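Home Route log Stitching notes Harbors Archive Contact

Tuesday, evening, Sarnau

Walked the outer mole at Nernholm from the landward end to the light. The pacing gave 97 m for the exposed stretch of old masonry, against 100 m in the guide leaflet. The leaflet figure is probably a rounding. The lower courses are large squared blocks laid without visible mortar. Above them is a later repair in small rubble, and the change in level is plain on the harbor side but hard to follow on the sea side, where weed covers the joint.

Oona Ahonen came along as far as the slipway and then went back for the bus. She thinks the lower courses are from the first harbor and the rubble is from after the silting. I would like to see the dredging record before writing that down as fact. The museum at Batodier is supposed to hold a copy. It opens at 10 and closes for lunch.

Panorama work: 46 exposures from the end of the mole, camera vertical, overlap one third, manual exposure set on the sky over the town. Tripod leveled twice, as the paving slopes toward the water. The wind was from the northwest and the column had to stay down. Focus fixed on the far quay. The near railing will be soft and I can live with that.

First stitch this evening at reduced size. The horizon holds straight except at the right-hand end, where the software found too few control points over open water. Added nine by hand along the line of the far shore. The error dropped, but there is still a small step at the channel buoy – the buoy swings between exposures, so it will have to be masked and taken from one frame only. Full-size output will wait until I am home. The laptop runs out of memory partway through the blend.

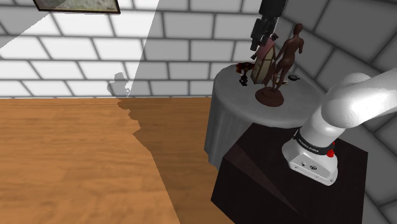 Rendered view: Franka Emika arm on its dark pedestal, round table behind.

The old channel must have run closer to the church than it does today. The street behind the fish market bends for no reason that the present shoreline explains, and the ground drops toward it on both sides. On the older chart at the Noonan reading room the basin is drawn well inland, with a depth figure I could not read. The chart carries no scale bar. The island opposite is marked at 1,000 paces from the mole, whatever pace was meant.

Tomorrow: Batodier by the early bus, museum first, then the north bank if the path is open. Charge both batteries. Bring the short lens and the printed tide table. Ask at the desk about the dredging record and whether the chart may be copied.

Last updated: November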